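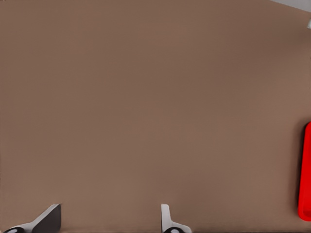 Kistine Community Kitchen
Progress report to the Klinhom Fund, second period
Submitted 15th October

Sorry this is short, we are mid-delivery week. Full accounts come separately with the bank statements.

Where we are

Meals program is running at both sites. Tiva Street opened on schedule in June, Jamari Hall opened after the gas inspection was redone. First inspector wanted a different shutoff valve, second one passed it with the valve we had. Cost us a re-inspection fee, which we took out of contingency, not out of the food line.

322 households registered as of this report. 127 of those came through Jamari Hall, mostly families from the apartments behind the bus depot. The rest are Tiva Street. We don't count walk-ins who won't fill out the form, and there are plenty, so please read the figure as registered only.

Lunch is steady. Supper is where the demand is growing and where we're short of hands. Three nights last month we closed the line early because the rice ran out. We have moved the dry goods order up and doubled the rice, so far ok.

Spending

Food: on budget. Eggs and cooking oil over, beans and flour under, they cancel out.
Equipment: under. Still have not bought the second chest freezer, see below.
Staff: slightly over, due to covering the supper shift with paid hours.
Transport: on budget. The van needed a new alternator but the garage let us split the bill.
Printing: nothing spent. We used up the old flyers.
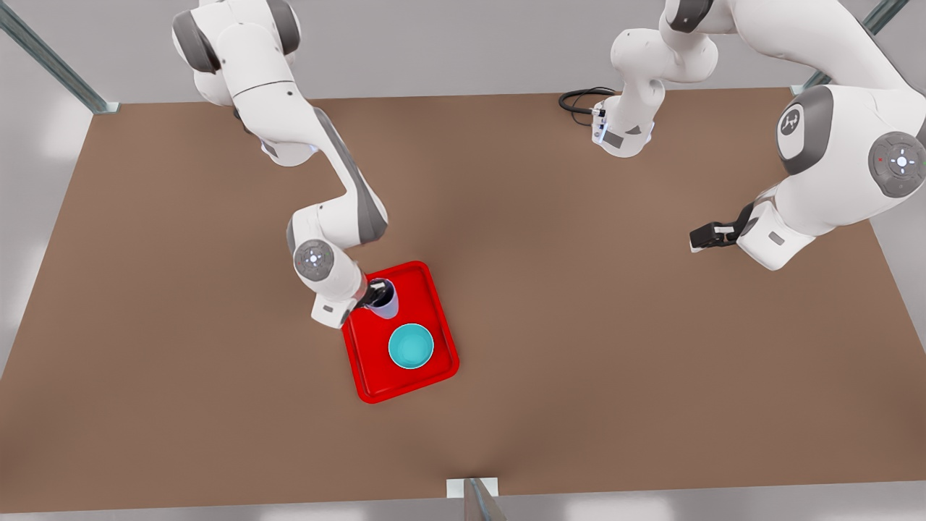
Freezer

The model in our application has been discontinued. The replacement is wider and won't go thru the pantry door at Jamari Hall without taking the frame off. Options are (a) a smaller upright, same price, less space, or (b) put the wide one at Tiva Street and move the old Tiva freezer over. We prefer (b). Need your OK in writing because the grant letter names the site. If we could have that soon we can still get the fall price.

Cooking classes

5 classes held, all at Tiva Street. Soup stock, flatbread, beans two ways, feeding a baby from the family pot, and using up stale bread. 31 people finished the full set and got the certificate. Feedback forms were mostly good. Main complaint was the start time, too early for anyone doing school pickup. Next round starts an hour later. A few people asked for something on canning and we would like to do it but the pressure canner is old and we want it it tested first.

Childcare during class was patchy. We had the side room but no sitter for two of the dates, and a couple of parents left halfway. Have asked the library if their reading hour can move to match.

Tableware

Switched from disposable to washable at Tiva Street as planned. Trash bill is down already. Dishwashing takes longer than we figured and the drying racks are too small. Jamari Hall stays on paper until the second sink is plumbed in. 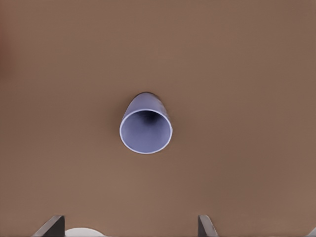
Lavender-blue cup.

Next period

Get the freezer decision and order it.
Plumb the second sink at Jamari Hall. Quote is in, waiting on a start date.
Fill the supper shift without paid overtime.
Second round of classes, later start.
Winter menu. Draft is done, needs pricing.

Risks: heating cost at Jamari Hall is the big one. The boiler is the landlord's but the bill is ours, and last winter's was ugly. We may come back to you about moving money from printing to utilities. Not asking yet.

Receipts for the alternator and the re-inspection are in the seperate folder with the bank statements. Call the Tiva Street number if anything is missing, the Jamari Hall phone is still not hooked up.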